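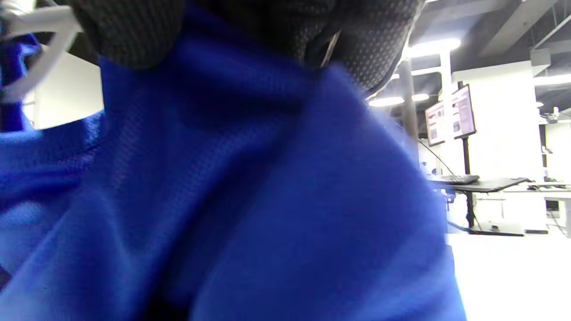
4.2 Garment hanging with two hand-held grippers

We compared two finger designs, Gulari and Grakier, on a single bimanual task: putting a T-shirt on a plastic hanger and placing the hanger on the crossbar of a small tabletop rack. Each gripper has its own camera. The operator wears gloves and works with one unit per hand, so both designs were tested with the same wrist load and cable routing. We recorded 3,000 episodes in total and kept 2,431 after removing those with tracking loss.

Most tracking loss came from occlusion. When the shirt is lifted close to a gripper, cloth can cover most of that camera's view and leave only a narrow strip of the room for pose estimation.

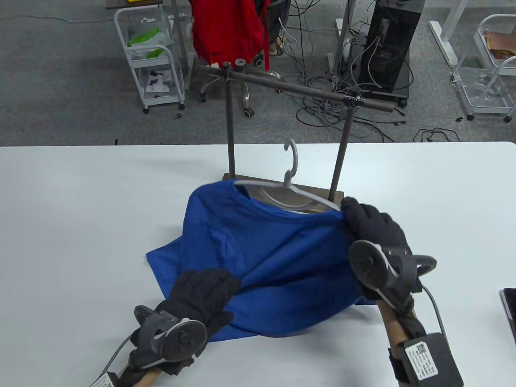

Figure 4. Blue T-shirt and gray hanger at the rack, with one gripper unit per hand.

The shoulder seam was the hardest contact point for both designs. Gulari fingers slipped off the fabric in 146 episodes, mainly when the second shoulder was pulled over the hanger. Grakier fingers slipped less often but tended to pick up two layers of cloth - a fault that the Prestska controller does not detect. Episodes with a double-layer grasp were labeled by hand and held out of training. A further 300 episodes were set aside for the test in Section 5.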